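Stostuleck lets its home robots change their minds with the Nurkus 5 planner

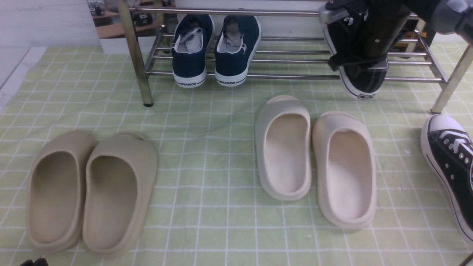
A black canvas shoe in the gripper at the metal shoe rack, with two navy shoes beside it and more footwear on the green covering.

Tidying shoes is one of those chores most of us do without giving it a thought, usually while hunting for the house keys, and it has kept the software team at Stostuleck busy for a good part of the year. The company, which has its offices above the old print works in Rornorwood, released version 5 of its Nurkus planning software in December. The big change is that the planner can now throw out part of a plan and write a new part while the arm is still moving.

Older versions of Nurkus worked the way a careful person packs a car for vacation. The software looked over everything at the start, settled on an order, and then followed that order to the end. That was fine as long as every object stayed where it had been seen. If a slipper got nudged, or a shoe settled at a different angle on the rods of a rack, the arm would stop, pull back, look at everything again and start its planning over from the top. Anyone who sat through one of those pauses at last spring's open house will remember that there was plenty of time to go and get a coffee!

The new planner keeps the plan in small pieces, each with its own short list of things that need to be true before it can begin. For a shoe, the list might say that the heel opening is facing a certain way, that there is enough room on the shelf, and that nothing soft is lying between the fingers and the sole. When one of those stops being true, only the pieces that depend on it are worked out again – the rest stay as they were. The team says a fresh piece usually takes 205 milliseconds on the computer they use in the lab, short enough that the arm slows down a little and carries on.

Shoes turned out to be a kind choice for the people writing the code and a rather unkind one for the code itself. A pair has to be treated as two things that belong together, so the planner needs to keep a space open for the second shoe while it deals with the first. Canvas bends when it is squeezed, molded slippers hardly bend at all, and laces go wherever they please. A rack made of thin rods brings its own troubles, as the depth readings tend to get patchy on shiny tubing, and a heel can hang over the last rod and still be perfectly well placed as far as any sensible household is concerned.

That last point led to a long discussion within the group, and the answer they came to is now a setting. Whoever sets up a task can say how much of a shoe may stick out past the shelf before the planner counts it as badly placed. The older software had one fixed number for this, buried in a file that few people ever opened, and it made the arm fuss over shoes that were never going to fall.

The perception side comes from Arai, a smaller outfit across the river that has worked with Stostuleck since the first release. Its part of the package finds each shoe, guesses where the opening and the toe are, and passes the planner a measure of how sure it is. Nurkus now makes use of that last bit. If the guess is shaky, it chooses a slower approach with the fingers held wider, and asks for another look on the way in.

There is a new viewer too, and several early users have said it is their favorite part of the whole release. It shows the plan as a strip along the bottom of the screen, with replaced pieces in a different color, and you can drag back through the last 100 changes to see what set each one off. It is a plain little window, and it has already made the Friday-style guessing games over a puzzling stop a good deal shorter.

Sites running version 4 can update in place, although saved tasks have to be opened and saved once more before they will run. Stostuleck suggests keeping a copy of the old task folder until that has been done. Support for two arms sharing one plan is still being worked on and was left out of this release, and the notes give no date for it.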